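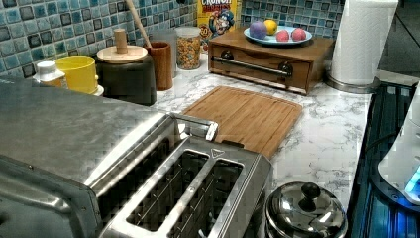

Chapter 7 asks whether a machine can do the ordinary work of a home or a small shop floor today, and at what level of reliability. Earlier chapters treated grasping, planning, and sensing as separate subjects. In a real chore they arrive together. Take the job of putting a kitchen counter back in order after breakfast. A toaster stands in front of a cutting board, a pot has a polished lid that throws back the light of the room, and a round plate holding four fruit-like objects sits on top of a wooden drawer box. A person clears a counter like this while talking on the phone. For a machine, each item raises its own problem. The lid confuses many depth sensors. The plate has to stay level while it moves. The drawer can't be judged from outside, and pulling it open may shift whatever rests on the box.

Factories had useful robots long before homes did, and the reason is mostly the setting. On a line, the part comes to the same place in the same position, and people stay behind a fence. The engineer can change the room to suit the machine. In a house, the machine has to take the room as it is.

The middle ground is the small shop. The Gerside packing study, used throughout this chapter, followed one arm that filled mixed cartons beside human packers. It was given 2225 picks and needed help from a person on 192 of them. Most of the help was brief – a bag turned over, a box nudged away from a wall – but someone had to be near enough to give it. A machine that needs an attendant may still pay for itself in a shop. It makes less sense at home, where the attendant is the person who wanted the chore done.
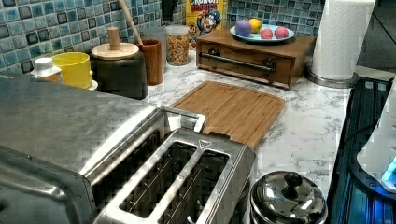
The Tullia trials took up the household side of the question. Each trial gave the machine one chore, stated in a single sentence, with no other preparation. "Put the cereal away" is a typical instruction. It leaves out where the cereal goes, whether the box should be closed first, and what to do if the shelf is full. We return to these gaps in Section 7.2, under the heading of unstated goals.

Three terms are needed before we go on.

- **Task success** means the chore ended in the state that was asked for.
- **Intervention** means a person touched the machine, the objects, or the controls before the chore ended.
- **Recovery** means the machine noticed its own error and corrected it without an intervention.

Published results often give only the first of these. A high success figure with many interventions describes a different machine from one with the same figure and none, so read the tables in this chapter with all three terms in mind.
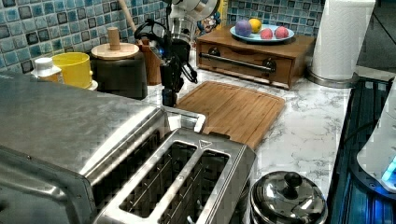 Can a machine do household chores yet?

Single chores, in a kitchen it has been trained on, are within reach for some machines. A full list of chores in an unfamiliar home is still beyond what can be relied on without a person close by.

Section 7.1 begins with picking and placing rigid objects, where progress has been fastest. Section 7.3 covers doors, drawers, and lids, and uses the Ouellet drawer problem as its worked case. Cloth and liquids are left to Chapter 8.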